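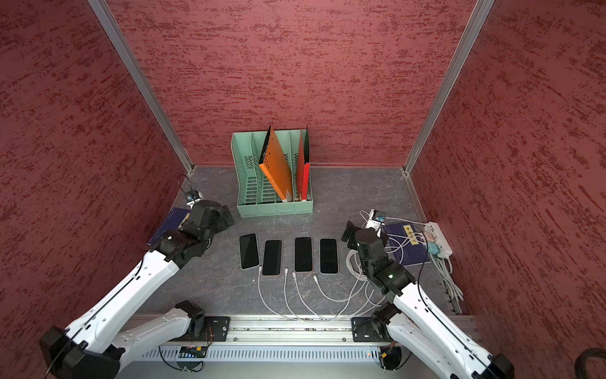 4. Recording a series on the Nadex Umo

Series recording saves every new episode of a show to the box's internal drive. You need a working antenna or cable connection and a finished channel scan (section 2).

4.1 Set up a series recording

1. Press GUIDE on the remote and move to any episode of the show.
2. Press OK to open the episode page.
3. Select Record, then Whole Series.
4. Choose New Episodes Only or New and Repeats. Daily reruns fill the drive quickly, so most homes are better off with the first setting.
5. Under Keep, choose how many episodes to hold. The default is 10. When the limit is reached, the oldest episode is deleted first.
6. Press OK to save. A red dot appears next to each matching episode in the guide.

Note: Season finales and live specials often run over. Open Extra Time and add up to 60 minutes to the end of each recording.

Note: Networks sometimes list a two-hour premiere under a different title - check the guide the day before and add it as a single recording if the red dot is missing.

4.2 When two shows overlap

The Umo can record 4 channels at once. If a fifth is requested, the show lower on your Priority List is skipped and the box looks for a later airing.

1. Press MENU and select Recordings, then Priority List.
2. Highlight a show and press the yellow button.
3. Move it up or down with the arrow keys.
4. Press OK.

Caution: Do not unplug the box while the front light is red. The episode being recorded will be lost and the drive may be damaged.

4.3 Shows that return after a break

A series recording stays active for 18 months after the last new episode. A drama that ends in May will be picked up again in the fall without any action from you. If the show moves to another channel, delete the old series recording and repeat 4.1. Episodes already saved are kept.

Guide listings are supplied by Wetent. For wrong titles or missing episode descriptions, use Report Listing on the episode page.

Section revised October 24, 2023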